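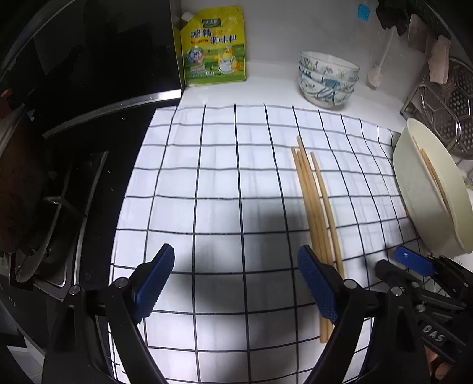
Home | Notebook | Kitchen bench | Older entries | Contact

December, kitchen bench notes, started after morning tea

Right, chopsticks. I've been putting this entry off because it felt silly to write up cutlery with the same seriousness as the shelving, but the chopsticks cause more grumbling in this kitchen than the shelving ever did, so they get their own page.

Where we'd got to: the drawer by the sink had become a bit of a swamp. Chopsticks at the bottom, then the peeler, then the rubber bands, then whatever anyone had in their hand when they opened it. You'd go in for a pair and come out with two different lengths and a skewer. The plain wooden ones are the ones everybody wants. The lacquered ones look lovely and drop every noodle, so they've gone in the Brirnitz tin on the top shelf and I don't expect complaints (write them here if you have any, there's room in the margin).

So the plan is that the plain ones live out on the counter in something open, where you can grab them without rummaging. I'd like that to be a bowl. A tall jar was the first idea and it's what my mum has, but our jar is narrow at the neck and when the sticks are packed in tight you pull one and get five. Also it's a pain to clean the bottom of. I've got the bottle brush down there twice this month and I wouldn't swear to the results.

Sorting. I do it on the checked tea towel, the white one with the dark lines. It's the best thing in the building for this! Lay a stick down near a line and you can see straight away if it's got a bend in it, and they don't roll off the way they do on the bare benchtop. I put them down a few at a time, thick ends toward me, and go through them. What I'm checking:

- bend. A little is fine. If it rocks when I press the middle, it's out.
- tips. Run a fingertip down the thin end. Anything furry gets a light go with the fine paper, and if it's still furry after that it's kindling.
- length. Pair them by standing the thick ends on the counter and looking at the tips. I gave up on the ruler. My eye is quicker and nobody's lunch depends on a millimetre.
- smell. Yes, really. A couple from the back of the drawer had a musty whiff and I'm not arguing with that.

Washing was done before any of this, by hand, in hot water, not left to soak. I know the dishwasher is right there. The last lot we put through it came out grey and rough, and I think that's where half the furry tips come from. I'd like us to stop doing it. There's a note on the door now, which will probably last until the tape gives up.

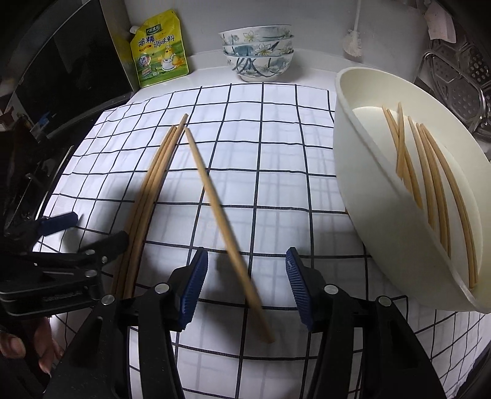 Sorting on the checked towel, bowl on its side at the right, floral bowls and the chicken seasoning at the back.

About tipping the bowl over — I'm pretty pleased with this one. With the bowl upright you're dropping sticks in over the rim and they stand up every which way, and the wide mouth means they flop about. On its side, opening toward you, you can just lay them along the inside and they sit there quietly. Then stand it up at the end with a hand over the lot. It's the plastic one, so it doesn't matter much if it gets knocked. I wouldn't try it with the floral bowls, which are porcelain and which I'm fond of, and which should really go back in the cupboard instead of sitting stacked at the back of the counter. I keep leaving them there. My fault, I use one at breakfast and one for rice and it's easier to reach.

Same goes for the seasoning. The pouch is good stuff and it gets used nearly every day in the soup, but it slumps against the wall and one day it'll go over into something wet. I'd like a proper container with a lid. There's a square one from the Dellton order that would do, if somebody can find where the lid went. Until then please do the cap up properly, all the way.

Things I'm not sure of yet:

The bowl might be too wide once it's upright. If the sticks fan out too much they'll be in the way of the kettle cord. I could fold a cloth in the bottom to steady them, but then there's a cloth to wash, and damp wood sitting on damp cloth sounds like the musty smell all over again. Might try it without first.

Whether to rub them with oil. I used to do it with the spoons and it does bring the colour up nicely. On something that thin I suspect it'd just make them slippery, and slippery was the whole trouble with the lacquered ones. I'll do one pair, mark the thick ends with pencil, and eat with them for a while.

Whether to buy more. The shop on Drelthorpe Road has bundles of plain ones, item 453 on their shelf list, same pale wood as far as I could tell. I'd rather wait and see how many turn up once people empty their desk drawers (you know who you are).

Still to do: wipe out the old drawer and put fresh liner in it, wash the towel on its own because the dark lines ran a bit last time, find that lid, move the peeler somewhere sensible. The rubber bands can go in the jar, seeing as it's out of a job.

Oh, and the grocery list is on the fridge. We're low on dish soap and rice.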